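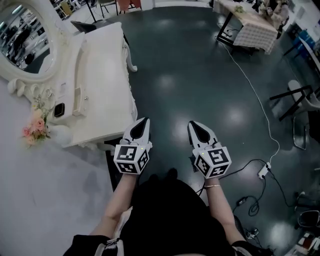

Can the Borkness wedge be used on the small stage of a club that hosts live bands early in the evening and DJs afterward?

The Borkness is a powered floor monitor made for that kind of night. It holds separate settings for a live set and a DJ set, and the crew can change from one to the other with the selector on the rear panel while the stage is being cleared.

Home Stage Monitors Cables Cases Rental Service Contact

Stoltex Borkness Powered Floor Monitor
Catalog number 3215

The Borkness is a floor monitor for clubs, rehearsal studios and touring bands that carry their own stage sound. It was developed by Stoltex after a long period of work with promoters of rock and metal nights, where stages are shallow, drummers play hard, and the singer often stands almost against the front row. A monitor in that position is kicked, stood on and covered in spilled drinks. The cabinet, grille and connectors were chosen with this in mind.

The low profile keeps the wedge out of the audience's line of sight and lets a performer place a foot on the front edge without tipping the cabinet. The rubber base grips painted and carpeted stages. Recessed handles on both sides allow one person to lift it, although Stoltex recommends two people for stairs.

Sound

The Borkness is voiced for clear vocals at high stage volume. Screamed and shouted vocals place heavy demands on a monitor, and many small wedges become harsh before they become loud enough. The factory setting reduces the part of the upper midrange where this harshness is most often heard. It may be switched off for acoustic acts or spoken word.

The live setting limits the lowest notes so that bass guitar and kick drum do not blur the vocal. The DJ setting restores them and widens the coverage, allowing two people to work behind the decks and hear the same mix. A ground lift switch is provided for each input. The level control is set below the surface of the panel, and a locking cover is included for venues that prefer the sound engineer to have the only key.

The box contains:
One Borkness floor monitor
One locking power cable
One level control cover with key
Printed manual and warranty card

Signal cables are sold separately. Doucet supplies balanced cables in several lengths, and the 100-foot version is suitable for most runs from a mixing desk at the back of the room. 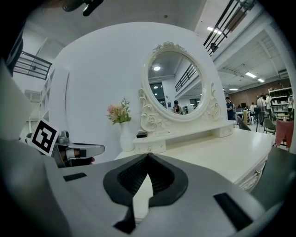 Setup and Daily Use

Place the wedge in front of the performer with the grille facing up toward the head. Vocal microphones should point away from the grille. Connect the signal cable first, then the power cable, and bring up the level slowly during sound check. If a second wedge is needed, the link output passes the same signal on to the next cabinet.

Sound checks at club nights are often short. Stoltex suggests that the house crew set and mark one level for visiting bands before doors open, and adjust from there. The headline act should be checked first and the opening act last, so that the stage is already correct when the music begins.

After the show, turn the level down before switching off the power. Wipe the cabinet with a damp cloth. The grille may be removed with a standard screwdriver and its foam lining washed by hand in cool water – it must be fully dry before it is put back. Do not use solvents on the cabinet finish.

Rental and Trial

Venues may rent the Borkness before buying. The rental period is 7 nights, beginning on the day of delivery, and the fee is deducted from the purchase price if an order is placed before the unit is returned. Units are delivered in a padded case, which must be used for the return trip.

Rental stock is limited in May, when many outdoor events begin their bookings. Early requests are advised. Prices and rental terms shown in the current list apply to orders received after 06/01/2022.

Warranty and Service

The Borkness is covered for three years against faults in parts and workmanship. The warranty covers use in licensed clubs and on tour. It does not cover liquid damage where the grille foam was missing, or repairs carried out by an unapproved workshop. Replacement grilles, feet, handles and keys are kept in stock – please quote the catalog number when ordering.

Comments From Venues

The Borkness has been in regular use at the Drovport, a basement club with a low ceiling and a weekly program of hardcore and metal bands followed by DJs until closing.

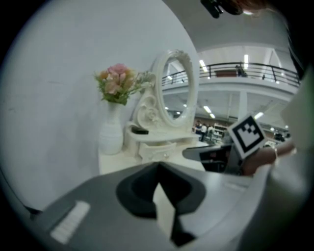

Hedvika Ondrejka reports that the singers at the Drovport now ask for less level in the wedges than they did with the old ones, and that the changeover to the DJs has become quicker. She would like the rear selector to be lit, as it is hard to read once the house lights are down.

Stoltex has passed this request to its design office. A clip-on lamp that fits the rear panel can be ordered from the accessories list in the meantime.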